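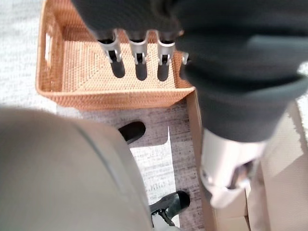
What an open day should measure

The open day at Nukerham ran on a Sunday, in a hall set out like the inside of a house. Gisari had built the hands, Enamer had written the control software, and both firms had staff on the floor to take questions. I went for the household handling session, which had 20 places and was full by mid-morning.

My argument is with the programme sheet. It gave the session a single score, items placed per slot, with a slot lasting 15 minutes. A count of that kind suits a factory cell, where each part arrives in the same position and the same state. In a house it hides most of what an engineer wants to know. A rigid box can be described by its size and its angle. A garment has no fixed shape, and each attempt to lift it changes the task for the next attempt.

The hand itself is a sound piece of work. The fingers are jointed metal under a knitted cover that stops short of the knuckles, and the thumb is a heavier metal unit set well apart from them. 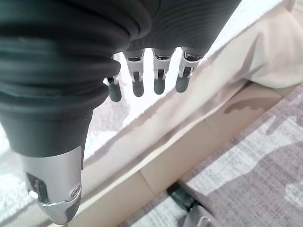 Covers are usually treated as trim, and I think that is a mistake. A sleeve adds drag at the wrist, hides cable wear and alters how the arm may touch soft furniture. The handout listed the joint limits and the supply voltage but gave no figure for the cover's effect on either force or reach. I asked for one at the desk and was told it had been left out for space.

A second omission was the approach. Most of the difficulty in picking up cloth lies in the last few centimetres, before contact, when the controller has to choose a fold and commit to it. If it chooses badly, the fingers close on a single layer and pull the rest flat. A score taken at the end of the slot treats that choice as if it cost nothing.
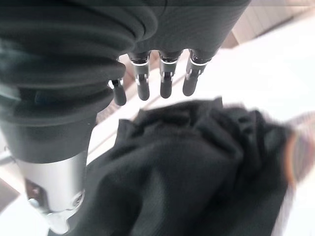 Four-fingered hand over a crumpled black cloth, handling session, Nukerham.

I would ask for 2 extra columns on the sheet: time spent above the item before contact, and number of regrasps. Neither needs new equipment. The control log holds both already, according to the Enamer handout, and they could be printed at the end of each slot.

Lacson published regrasp counts after its own demonstration in January, and the figures were poor. They were also the most useful thing I have read on the subject this year — a reader could see which fabrics caused the trouble and at what stage.

The next Nukerham session has 4 slots planned. The organisers should keep the count if visitors like it and put the log beside it.

Related items
Reading a gripper data sheet
Lacson demonstration: the regrasp tables
Why soft goods are still hard

Home | Opinion | Reports | Events | Archive

Contact the editor | Copyright notice | Back to top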